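Home & Workshop | Features

The Long Life of a Board

July
By the Features Desk

A wooden board does more work than most things in a house. It gets cut on, rolled on, carried outside, leaned against a wall and forgotten. In our house in Detbridge it has also become the place where the blocks go.

We bought ours from Tarneck, a small shop on the Dirncombe road that glues up offcuts from furniture jobs. It cost 29 dollars. The shop doesn't match its strips for color, so no two boards look alike, and the cheaper ones have the most variety. Ours was meant for bread. It was too big for the counter and moved to the playroom within a month.

A board gives blocks a flat, steady surface, which carpet doesn't. It also marks out a space. Children who would spread a set across the whole floor will often keep it on the board if the board is big enough.

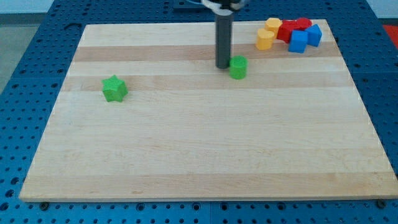 Reading the wood

Pale strips next to tan ones are common in boards of this kind. The pale wood has a fine, straight grain and shows very little. The tan strips can have wavy grain and small brown marks, and those hide wear better. Bright shapes, such as a green star or a green cylinder, are easy to find against either.

Care is simple. Wipe the board with a damp cloth and dry it standing up. Skip the dishwasher. If the surface gets rough, sand lightly along the grain and wipe off the dust before anyone plays on it again.

We store ours upright behind the bookcase, with the blocks in an old Overgaard shoebox. The lid split last winter and has been taped twice. The board has a dent near one corner from a dropped flashlight, and we have left it alone.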